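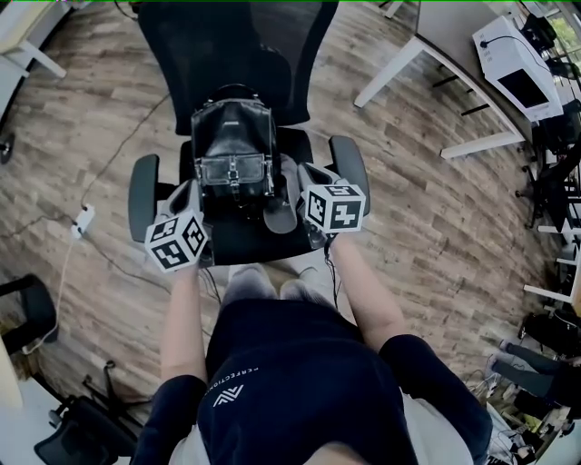 Molluscum contagiosum is a common viral infection of the skin. It is caused by a poxvirus that infects only the outer layer of the skin and does not spread through the blood or to internal organs. The infection is seen mostly in children, in sexually active adults and in people with weakened immune systems.

Signs and symptoms

The usual lesion is a small, firm, dome-shaped bump with a smooth surface. It may be pearly white, pink or the same colour as the surrounding skin. Many of the bumps have a small dent in the centre. Most are between 2 and 5 mm across, although larger ones occur, mainly in people with advanced HIV infection. A waxy white core can sometimes be pressed out of them.

In children the bumps appear on the trunk, arms, legs and face, and often in the folds of the armpit or behind the knee. In adults they are more often found on the lower belly, inner thighs and genitals. The palms and soles are rarely affected. The bumps are generally painless but may itch, and a patch of eczema can develop around them. A bump that turns red and swollen may be starting to clear, and this is often mistaken for a bacterial infection.

Spread

The virus passes by direct skin contact and on shared items such as towels, sponges and bath toys. Scratching or shaving can carry it to other parts of the body. The time from contact to the first bump is usually two to seven weeks but can be as long as six months. Children with eczema tend to have more lesions - scratching and a weakened skin barrier both play a part.

Diagnosis

Diagnosis is normally made by looking at the skin. A dermatoscope shows a central pore with white or yellow rounded structures and a ring of fine blood vessels at the margin. Where there is doubt, a sample can be examined under the microscope for large rounded inclusions inside the skin cells, known as molluscum bodies. Similar-looking conditions include warts, milia, folliculitis and, in people with poor immunity, cryptococcal infection of the skin.

A review of clinic records from the Cadley district by Tobiloba Olatunji covered 900 children with the diagnosis. Of these, 489 had a history of eczema.

Treatment

In otherwise healthy people the infection clears without treatment, usually within 6 to 18 months. Treatment may be offered if the bumps are itchy, widespread or in a place where they cause distress. Options include freezing with liquid nitrogen, scraping with a curette under local anaesthetic, and cantharidin applied in the clinic. All of these can leave marks, and freezing may lighten or darken the skin.

Children do not need to be kept home from school or the pool. Bumps should be covered with clothing or a watertight dressing for swimming, and towels should not be shared.

See also

Wart
Cowpox
Orf
Folliculitis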